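Stenevine Community Boards > Home and Workplace > Storage and Clearing Out

Thread: Sorting a mixed recycling bin — cardboard and hard plastic together?
3 pages, you are on page 1

kettleside
Posted 09:14

We have moved offices and the new place has one recycling point per floor instead of one per room. I have been asked to sort out how our end of the floor uses it. At the old place everything went in a big wheeled bin and somebody took it away. The new building takes flattened cardboard on one day and "rigid plastics" on another, and they want them kept apart.

What we have at the moment is a plastic storage bin beside the yellow cabinet and people put both sorts in it. I empty it when it gets full and split it by hand. It takes me longer than it should.

Questions:
Is it worth having two bins, or one bin with a divider?
Do black plastic parts count as rigid plastics? I have been told yes and no by two people in the same building.
Does the cardboard need to be flat before it goes in, or can I flatten it at the end?

Marrowfat
Posted 09:31

Two bins. A divider only works if the people using it look at it.

Flatten the cardboard first. One box left in its made-up shape fills the whole thing and then the next person puts theirs on the floor.

orla_59
Posted 09:48

I disagree about two bins. We tried it on our floor and the second bin became general rubbish within a month. One bin, emptied often, has worked better for us. It sits by the door so I go past it anyway.

On black plastic, it depends who collects. Our collector is Kaltalville and they will not take black at all. Ask yours in writing.

kettleside
Posted 10:05

Thanks both. The boxes are being flattened already, I should have said. It's the plastic that gets in the way. Picture of the bin below. 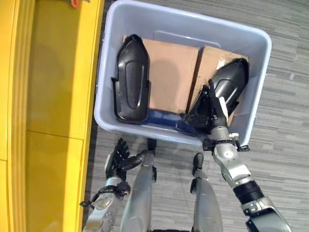

The bin next to the yellow cabinet, cardboard and black plastic in together.

The bin itself is fine and I would like to keep using it. It has a handle slot moulded into the side and it doesn't mark the carpet.

Marrowfat
Posted 10:12

What are the black pieces? They look like casings or covers.

kettleside
Posted 10:20

Covers, yes. We change them over on some of the equipment and the old ones have nowhere to go. There is something dark blue under them as well, I haven't dug down to see what.

Hutsuliak
Posted 10:37

If they are covers, ask whether anyone wants them as spares before they go for recycling. We threw out a box of covers in March and then had to order 5 of the same ones. They were not cheap and they took ages.

A shelf in the cabinet would do. Label it and put a limit on it, so it doesn't turn into a museum.

orla_59
Posted 10:44

The limit is the part people skip. Ours had no limit and I cleared out a cupboard full of plastic that fitted nothing in the building.

tinplate
Posted 11:02

I would not keep any of it. If a cover was good enough to keep it would still be on the machine. Spares come in a packet with a part number on. Loose ones in a bin get scratched and you can't tell which is which after a week.

Hutsuliak
Posted 11:09

That isn't always so. Ours came off for a colour change and were perfectly good.

tinplate
Posted 11:15

Then they should have gone on a shelf the same day and never near a bin. I think we are saying the same thing.

Hutsuliak
Posted 11:18

Not quite, but fine.

Lev Moroz
Posted 11:40

I look after the stores side of a small workshop and we went through this when we moved. A few practical points.

Stand the cardboard on its edge and leave it like that. You can lift the whole lot out in one go. Laid flat, it ends up with everything else piled on top and you have to take the lot out to get at it.

Put the plastic in a bag or a crate of its own inside the bin if you only have room for one bin. We use an open crate from Utell that came with a delivery. When the crate is full it comes out and the cardboard stays where it is.

Look over moulded covers before they go. Take out screws, clips, foam strips and labels. Our collector once sent back a full sack over a few brass inserts and I had to go through it on the loading bay.

For black plastic, look for the material code on the inside face. It is usually a small triangle or a set of letters between two arrows. If you can tell the collector it is ABS or polypropylene they can give you a straight answer. If you only say "black plastic" you get what you have been getting — yes from one and no from the other.

kettleside
Posted 11:58

That is very useful, thank you. I hadn't thought of a crate inside the bin. I will measure up.

Marrowfat
Posted 12:06

A crate inside a bin is two bins.

Lev Moroz
Posted 12:11

It takes up the floor space of one, which was what mattered to us.

orla_59
Posted 12:30

Does anyone put a notice up? Ours has a laminated sheet and I don't think it makes any difference. People read it while they are putting the wrong thing in.

tinplate
Posted 12:41

We have a short one. It says CARDBOARD FLAT and under that NO FOOD. The long version before it had a whole paragraph about contamination and it got covered up by a lunch menu.

pennywhistle1261
Posted 13:25

Coming at this from the building side, as I manage a shared office. Please check whether your bin is allowed where it is. Ours has to be clear of doors and walkways, and loose cardboard is the first thing that gets picked up on a fire walk-round. Beside a cabinet is normally all right so long as the cabinet opens fully.

kettleside
Posted 13:40

It opens, I checked when we put the bin there. I will ask about the cardboard though.

Plan for now: keep the one bin, cardboard on edge, crate for plastic. I'll look for the codes on the covers this afternoon and email the collector with whatever I find. If they say no to black I will be back asking what to do with it.

Marrowfat
Posted 13:47

Put the date on the crate when you start it. Then you know how fast it fills and how often to book the collection.

kettleside
Posted 13:52

Will do.

Page 1 of 3 — Next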